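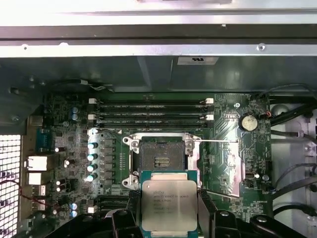

Evening course in household and small business bookkeeping
Notes for week 8: writing down the value of equipment
Tutor: Idun Sjöberg

Welcome back, everyone, and thank you for the lovely questions last week (I have tried to answer most of them as we go along).

Tonight we are looking at things you buy once and use for years, such as a computer, a van or a good oven. It feels natural to put the whole cost down in the month you paid, and plenty of people do, but then that month looks dreadful and all the later ones look far too cheerful!

The simplest method is the straight line. Take what you paid, take away what you expect to sell it for at the end, and divide by the years of use. Say Ovent, our pretend bakery from week one, buys a mixer for 200 pounds and hopes to get 80 back after eight years. That leaves 120 to spread, or 15 pounds a year.

For next time, please read chapter 16 and work the same sum again over five years. Bring your workings even if they have gone wrong, as we'll go through a few together before the tea break.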